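Moynihan Lab Notes
April 19, 2026

1/ Thread on the Sorkavham preprint, which went up this morning. Subject: how much of a hand-held gripper demonstration a policy needs before the grasp, and what happens when you trim it. Short version: we had been trimming too much.

2/ Setup. 694 demonstrations of one task family, picking up cloth from a soft surface and placing it in a bin. All collected with the Dresto hand tool, wrist fisheye only, no external camera. Demonstrations were recorded in 25 homes. Evaluation was on a single arm in rooms that do not appear in training.

3/ Common practice, ours included, is to cut the approach. The operator starts recording, wanders a bit, lines up, then closes the fingers. The wandering looks like noise. In our earlier pipeline (the one we called Wetton) everything earlier than 5 seconds ahead of finger closure was dropped.

4/ We trained two policies. Same architecture, same demonstrations, same number of gradient steps. One used trimmed approaches, the other used full approaches. The only other change was the sampling weight, adjusted so that both saw the grasp phase equally often. Without that adjustment the comparison is meaningless and the full version loses.

5/ Evaluation: 324 trials, split evenly between the two policies. Start poses were drawn once and shared, so each trial has a partner. Scoring was done by a person who did not know which policy was running.

6/ Result. With the arm starting close to the cloth and facing it, no difference we can defend. With the arm starting off to one side, the full policy picks up the cloth more often, and the gap grows with distance. Tables are in section 4 of the preprint. Please read the intervals before quoting the means.

7/ The failure we see most in the trimmed policy is a descent onto bare sheet. It commits to going down before the cloth is under the fingers. The full policy makes the same error, less often, and it is more likely to back up and move sideways afterward.

8/ Our reading: the part we cut was where operators corrected their aim. Those corrections are small and slow, so they score low on any motion-based filter. They are also the only place in the data where the tool is pointed at the wrong spot and then moves to the right one.

9/ Alternative reading, raised in internal review: the full policy simply sees more background, and that alone helps. We tested this by keeping the early images and shuffling their action labels within each demonstration. Most of the gain went away. Not all of it. We do not have an explanation for the remainder.

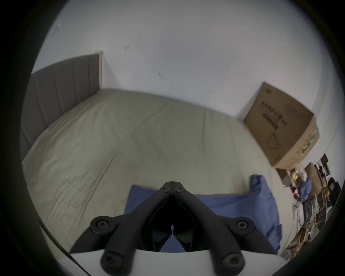

10/ Approach segments are also where the fisheye gives the policy the most to work with. At that stage the view takes in far more than the target. With the tool over a bed, you get the blue cloth low and to the right, partly visible between the fingers, and you also get the headboard, a cardboard box leaning on the wall and a stack of clutter at the far edge. The sheet bulges into a dome. We do not undistort any of this. Undistorting meant cropping, and cropping removed the border area that the side-start trials seem to depend on.

11/ On the border: masking the outer ring of the input at test time hurts the full policy and barely changes the trimmed one. That fits the reading in post 8, but it is a test-time mask on a network trained without one, so treat it as weak evidence.

12/ Things that did not matter in our hands: image resolution above the default, color jitter strength, and whether the fingers were masked out of the image. We expected the last one to matter and spent most of September on it.

13/ Limits. One task family, one arm, one gripper geometry. Cloth is forgiving, and a near miss often still pinches a fold. I would not assume the same result for rigid objects. A run with mugs is in progress.

14/ Practical note if you have trimmed data: check whether the raw recordings still exist before you collect more. Ours did for every home. Retraining cost us less than one new collection visit.

15/ Code for the sampling weights and the shuffled-label test is in the Sorkavham repository. The trial sheets are there too, including the start poses. Raw video is not being released, as it was recorded inside people's homes.

16/ Correction to post 4: gradient steps were matched, epochs were not. The full set is longer, so it gets fewer passes. The preprint has it right.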